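地方協調融資の返済条件見直しが増加 Sundqvist調べ、農機・倉庫向けで据置期間の延長目立つ

農業地域の金融機関を対象に融資動向を調査しているSundqvistは、9月分の集計結果をまとめた。運転資金の新規申込が前月を下回る一方、既存の設備資金について返済条件の変更を求める借り手が増え、とくに乾燥設備、集出荷倉庫、選別ラインなど、農産物の収穫後工程に関わる案件で元本据置期間の延長が目立った。

集計の対象は、TrornthorpeとTumidhamの両地区に本店または主たる営業拠点を置く16の貸し手である。内訳は地域銀行、信用組合、農業専門の貸付会社で、回答は融資担当部門の責任者が行っている。農地取得資金と住宅資金は対象に含まない。

条件変更の申し出があった設備資金は601件で、このうち据置期間の延長を求めたものが最も多く、返済回数の変更、担保の差し替えがこれに続いた。元本の減免を求めた案件は2件にとどまる。Sundqvistは、延滞に至る前の段階で協議に入る例が大半を占めるとし、件数の増加をそのまま信用悪化とみなすことには慎重な見方を示している。

背景には、穀物価格の軟調と保険料の上昇がある。収穫直後の販売を見送り、倉庫に在庫を置いたまま相場の回復を待つ生産者が増えた結果、現金収入の時期が後ろにずれ、収穫期に合わせて組まれた年1回払いの返済計画と合わなくなっている。返済日を翌年の春に移す案件では、在庫を担保とする短期の枠をあわせて設定する例が多い。

担保評価の扱いにも変化が出ている。中古トラクターやコンバインの売買価格は下げ止まったものの、成約までの日数が延びており、複数の貸し手が掛け目を引き下げた。汎用機に比べて買い手の限られる搬送機器や制御装置については、従来は取得価額から定率で減額する方式が一般的だったが、現地での状態確認を評価の条件に加える動きが広がっている。
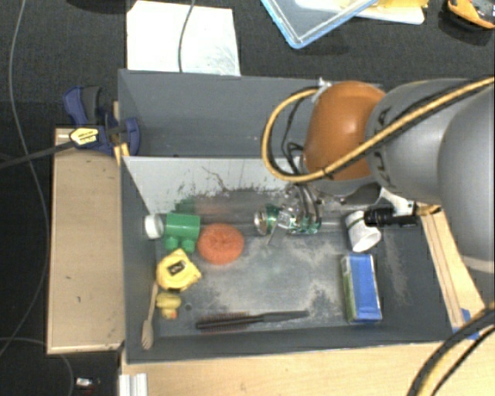 設備資金の審査でこのところ論点となっているのは、集出荷施設の自動化投資をどの年数で償却するかである。Trornthorpe地区の貸し手の多くは、建屋と機器を一体の案件として扱い、長い方の耐用年数に合わせて返済期間を定めてきた。これに対しTumidham地区では、機器を分離し、部位ごとに更新時期を見積もる方式が採られ始めた。写真のロボットアームでいえば、アーム本体のほか、関節部を回り込む黄色の太いケーブルやそれに沿う黒いケーブル、仕切り板に擦れや引っかき傷のある灰色の容器が、それぞれ別の区分となる。区分を分けると返済期間の短い部分が生じ、当初の年間返済額は増えるが、更新時に旧債務が残る可能性は小さくなる。

農業専門の貸付会社Rekodanoは、この方式を既存契約の条件変更にも適用している。据置期間の延長を認める場合、延長の対象を建屋など長期の資産に対応する元本に限り、機器に対応する部分は原則として当初の日程を維持する。借り手は明細の提出を求められ、取得時の請求書で区分が確認できないものは機器側に算入される。

同社で融資審査を担当するTeodora Jurić氏は「据置の可否だけを議論しても、後年の負担は見えない。どの資産に対応する元本を、いつまで残すのかを先に確定させる必要がある」と説明する。同氏によると、明細の整備に要する期間はおよそ4週間で、書類が揃っていない案件では審査の開始がその分遅れる。

一方、区分方式には異論もある。小規模な共同施設では会計上の資産台帳が一括計上となっていることが多く、後から分解する作業の負担が借り手側に生じる。信用組合の一部は、対象を一定規模以上の案件に限定するか、区分の数を建屋と機器のみに絞る簡易方式を検討している。保守契約の費用を運転資金と設備資金のどちらで手当てするかについても、貸し手の間で取り扱いが統一されていない。

金利面では、条件変更に伴う上乗せを行わない貸し手が過半を占めた。上乗せを行う場合も、変動金利から固定金利への切り替えを条件に幅を縮小する例がある。固定化の希望は返済期間が長い倉庫案件に偏っており、機器のみの案件では変動のまま残す借り手が多い。手数料については、書面の変更にかかる実費のみを徴収するとの回答が最も多かった。

先行きに関する設問では、翌年の設備資金需要を「減少」と見る回答が「増加」を上回った。減少の理由としては、販売収入の見通し難、自己資金比率の低下、建設費の高止まりが挙げられている。ただし選別・搬送工程の省力化については、季節雇用の確保が難しいことから、規模を縮小したうえで実施するとの見方が根強い。新設よりも既存建屋の改修に組み込む形が主流となる見込みで、1件当たりの融資額は小さくなると予想されている。

農地の賃料については、据え置きとの回答が大勢であった。賃料の改定時期が返済日と重なる借り手では、支払いの優先順位をめぐり貸し手と地主の双方との調整が必要になる例が報告されている。Trornthorpe地区では、賃料の分割払いを認める契約への切り替えを条件変更の前提とする貸し手もある。

預貸率は両地区とも前月から小幅に上昇した。預金の伸びが鈍いことに加え、在庫担保の短期枠の利用が進んだためで、貸し手側の資金調達に支障が出ているとの回答はなかった。引当金については、条件変更先を一律に引き上げる方針の貸し手と、個別の返済実績を見て判断する貸し手に分かれている。

Sundqvistは次回の集計から、条件変更の件数に加え、区分方式の採用の有無と、据置期間終了後の返済再開状況を調査項目に追加する。再開状況は両地区を分けて集計し、在庫担保枠を併用した案件とそれ以外の案件を比較できる形式とする予定である。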